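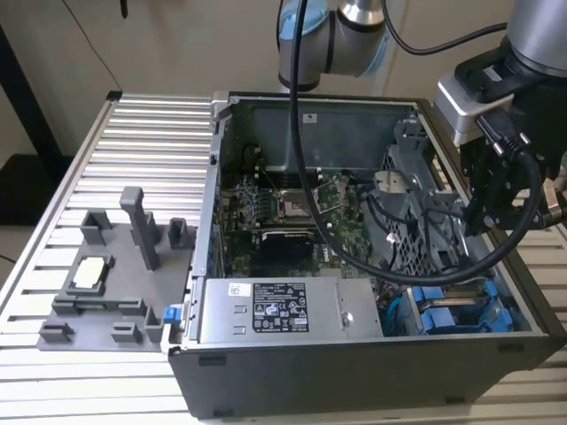
Two arms and one open PC: an interview with Nipon Sombatkul of Grovura

Grovura sells a bench cell for taking desktop computers apart. The product is called Trestoslow, and it comes as a slotted aluminum table, two robot arms, a set of grippers and a set of printed fixtures for whatever comes out of the case. The company has been taking orders from refurbishers and recyclers since February. Nipon Sombatkul runs the application side, meaning that he decides what the cell can do on a given model of computer and tells customers when it can't.

We spoke with him at the Derum workshop, where the company tests new models of tower before adding them to the supported list.

He started with the table, which he said is the part people ask about least and complain about first. It is made from aluminum extrusion with slots running the full length, and the arms, the fixtures and the computer are all placed against the same grid.

"If the case moves a little, you can correct with the camera," Sombatkul said. "If the table moves, everything you taught the robot is wrong. So we made the table heavy and boring. A customer once wanted to put the cell on his own wooden benches, to save money. I told him he could try it, and I told him what would happen."

The computer goes on its side with the panel off. An operator still does that. Sombatkul said that side panels vary too much from one maker to the next for the cell to open them reliably, and that a person can do it in a few seconds.

"We tried for a long time," he said. "Thumbscrews, latches, panels that slide back, panels that swing. Some of them are bent. A person feels that it is bent and pushes in the right place. We took panel removal off the list and nobody has cancelled because of it."

What the cell does take on is drives, memory and processors. Each has its own routine, and a customer can buy them separately. The drive routine is the one most customers start with, partly because data handling rules push them to account for every disk that comes through the door.

He described the drive bay as the easy case when the maker has used a carrier. The gripper takes the carrier by its sides and lifts it away together with the disk. Without a carrier, the gripper has to hold the disk itself, and there is less room.

"A carrier is something the manufacturer designed for a hand," he said. "It has a shape you can hold. We like anything that was designed for a hand."
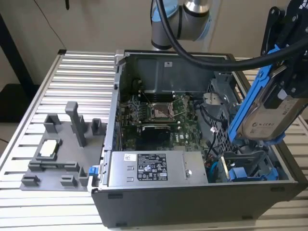

Cables are another matter. Sombatkul said the drive routine can pull a data connector if the plug is in view and pointing up, but that it stops and calls the operator when a cable lies across the bay. The operator moves it and presses a button to continue. In the shop at Sæther, the first site to run the cell through full shifts, the operator was called 237 times in the first 500 computers.

He gave the figure without being pressed for it.

"I tell every customer that number," he said. "Most of those calls were cables. Some were screws we didn't expect, or a drive mounted the wrong way around by somebody who repaired the machine years ago. Old office computers have been opened many times. You find all kinds of things."

Has it come down since? He said it has, but he wouldn't give a newer figure, because the site has changed the mix of models it accepts and the two counts can't be compared. A shop that handles one model from one corporate customer will see few calls. A shop that takes whatever comes in on a pallet will see more, and he advises those shops to send the odd machines straight to a manual bench.

The processor is the part he worries about. The retention lever has to be released and the frame raised before the chip can be lifted out, and the chip then goes into a square nest on the fixture plate. A bent contact in the socket ruins the board for resale, and the board may be worth more than the processor.

"With a drive you can be a bit rough. With a socket you have to go straight up and you have to know that you are going straight up," he said. "We go slowly there. People watch it and ask if the robot has stopped. It hasn't stopped."

The gray plate that holds the parts is 3D-printed, and Grovura supplies the print files with the cell. That decision caused some argument inside the company. Sombatkul was in favor. His reasoning was that fixtures wear out, customers want changes, and waiting for a plastic block to arrive by mail is a bad reason for a cell to stand idle.

"They change them anyway," he said. "One shop made the posts taller. Another one printed a nest for a part we don't even support, and put it in by hand. Fine. Now they send me their files and sometimes I use them."

The one thing he asks is that the mounting holes stay where they are. A moved hole means the plate has to be taught again, and he has spent evenings on the phone finding that out with a customer who had forgotten making the change.

We asked who the product is wrong for. He said a small repair shop shouldn't buy it. A good technician at a bench is faster on a single machine and will be for a long time. The cell makes sense when the same work has to be done all day, and when the people doing it would be more useful testing and grading parts.

"I used to do teardown by hand," he said. "I liked the first hour. By the afternoon your fingers hurt from the edges, and you start pulling on things you should unclip. The robot isn't faster than I was in the first hour."

Setup takes 8 working days, with someone from Grovura on site for all of them. Most of that time goes to teaching the customer's own models of computer, and the rest to training operators. He said the training is short but that he insists on it, particularly on how to clear a stop and where to stand when the arms restart. Both arms can reach over the same open case, and each one waits for the other to leave the shared space.

The cables on the arms themselves came up when we asked about maintenance. They hang in long loops so that the joints can turn freely, and early users found that a loop could brush against the work. The manual now has a page on how much slack to leave, and a drawing of where to put the ties. Sombatkul said he would like to route everything inside the arms one day, but that it would mean a different arm and a higher price.

"It isn't pretty," he said. "I check the loops every morning, it takes a minute. If you leave too little slack, you damage a connector. If you leave too much, it drags. After a week you know how it should look."

Software updates are included for the first year, and after that customers pay by the routine. New models of computer are handled in one of two ways. The customer can teach a model on site using the same tool Grovura uses, or can ship two sample machines to Derum and have it done there. Sombatkul prefers the second, although he admitted that his shelves are full.

The memory routine is the newest and still has limits. It handles standard desktop modules in upright slots with room on both sides for the gripper. Where a large cooler leans over the slots, the cooler has to come off first, and that is again a job for the operator. He expects to have cooler removal working for a few common types, and wouldn't put a month on it.

He was more definite about laptops, which customers ask for often.

"No," he said. "Glue, and tiny screws, and the battery. Somebody should do it. We have enough to do with towers."

The supported list goes out to customers with each software update. Sombatkul keeps a longer list on the wall by his desk, of machines that have been tried and left off, with a note by each one in pencil. Several say only "cables." One says "try again with the narrow gripper," and he said he would be doing that one next.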